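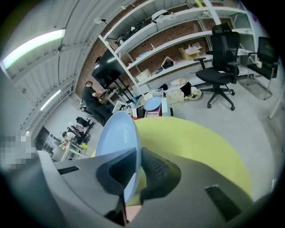
Figure 12.1 A pale blue plate held on edge between the fingers of a hand-held gripper.

Chapter 12
From Quotation to First Shipment

Chapter contents
12.1 The request for quotation
12.2 Piece price and tooling
12.3 Nomination
12.4 Sample parts and approval
12.5 Ramp-up
12.6 Service parts after the end of production

After reading this chapter you should be able to
read a request for quotation and list what is missing from it
separate tooling cost from piece price in a supplier's offer
explain what a nomination letter commits each side to
draw up a simple ramp-up schedule and compare it with installed capacity

Terms introduced in this chapter: request for quotation, piece price, tooling, nomination letter, first-off sample, run at rate, ramp-up, call-off, service obligation.

Chapter 11 followed a part through design and testing. We left the coolant valve for the Carvalho truck with a finished drawing, a material specification and a set of test results. The part could be made. What it did not yet have was a maker, a price or a date. This chapter takes up the commercial side of the work, starting with the day the drawing leaves the engineering office and ending with the years in which the truck is no longer built but still needs spares.

Students who come to this subject from engineering often expect the contract to be a formality. In a vehicle program it decides a great deal of the engineering that follows. A supplier who has quoted on one cavity per mold will resist a change that needs two. A buyer who has agreed to pay for tooling as a lump sum owns that tooling and can move it to another plant, at least on paper. Design changes made after nomination are priced one at a time, with only one supplier at the table, and they are seldom cheap.

The running case

The case in this chapter concerns a truck builder, Bretport, and two suppliers of fluid components, Clutska and Grustuvar. Bretport wants a coolant valve for the Carvalho, a medium-duty truck with a hybrid driveline. The valve has to close within a set time, survive the vibration test described in Section 11.4, and fit a bracket that is already in production.

Ladan Rahimi is the buyer at Bretport. Shahram Asadi is the engineer responsible for the cooling circuit. At Clutska the offer is prepared by Meifang Wan, and at Grustuvar by Myrto Lazaridis. You will meet the same people in the exercises, where you are asked to take one side or the other.

Rahimi sends out the request for quotation in June. It contains the drawing, the specification, a delivery address and a table of planned volumes. The table shows 100 valves for the prototype trucks, then a rising number for each quarter of the first year, then a steady 2000 a month. Two things are left out. The request does not say who pays if the volumes are not reached, and it does not say how long spare parts must be supplied. Both suppliers notice the first gap. Only Grustuvar asks about the second.

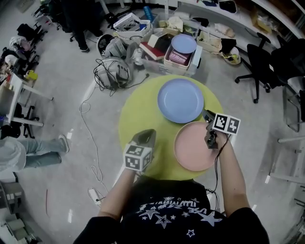 Figure 12.2 A round green table seen from directly above, with a gripper at each hand and the right one on the rim of a pink plate.

The two offers

Clutska quotes a low piece price and a high tooling charge, payable when the tools are approved. Grustuvar quotes a higher piece price and spreads the tooling over the first deliveries, so that it disappears from the price once an agreed number of valves has been shipped. A first look at the two pages suggests that Clutska is cheaper. Whether it is depends on how many trucks are sold.

Asadi prefers the Grustuvar valve. It uses a seal he knows, and the supplier has already found a mistake on the drawing (a hole position given from the wrong edge). Rahimi has no strong view about the seal. She is concerned that Grustuvar has only one assembly line for this type of valve, with a stated capacity that leaves little room above the steady volume. If the line stops, the trucks stop soon after.

These are ordinary disagreements, and most companies have a set procedure for settling them. At Bretport each offer is scored on price, technical merit, quality record and capacity, and the scores are signed by both departments. Section 12.3 gives the form in full. Note that the weights are fixed before the offers are opened. A team that sets them afterward can make either supplier win.

What a nomination is

When the choice is made, the buyer sends a nomination letter. In everyday speech people say the supplier has "won the order," and press notices use the same words. Strictly, no order exists yet. The letter names the supplier as the source for the part, refers to the agreed price and timing, and gives permission to start on the tools. Orders for actual valves come later, as call-offs, and each call-off covers only a short period.

This matters when you read figures in the news. A value announced at nomination is normally the piece price multiplied by the planned volume over the life of the program. It is a forecast. If the truck sells badly, the supplier will invoice less, and unless the contract contains a volume clause there is little to be done about it. If the truck sells well, the supplier may need a second line that was never in the price.

From tools to trucks

Between nomination and the first series delivery there is a long stretch in which money goes out and none comes in. Tools are cut and tried. First-off samples are measured against every dimension on the drawing; the valve in our case has 112 of them. The supplier then runs the line at its full planned speed for a shift, with the customer present, and the good parts are counted at the end. Only after this run at rate does the part receive approval.

Ramp-up follows. The method used in Section 12.5 for comparing the schedule with installed capacity was worked out for this book by Niloufar Esfahani and needs only a sheet of paper and a ruler. Plot planned deliveries by month, plot capacity on the same axes, and mark the months where the gap is small — those are the months to discuss with the supplier before they arrive.

Before you read on

1. Find a public notice of a vehicle component order. Write down which of the figures in it are commitments and which are forecasts.
2. Write the two questions you would send to Rahimi if you were preparing the Clutska offer.
3. The steady volume in the Carvalho program is 2000 valves a month. Assume the line at Grustuvar loses one week in every 12. State what stock would have to be held, and who you think should pay for it. Keep your answer; you will need it again in Section 12.5.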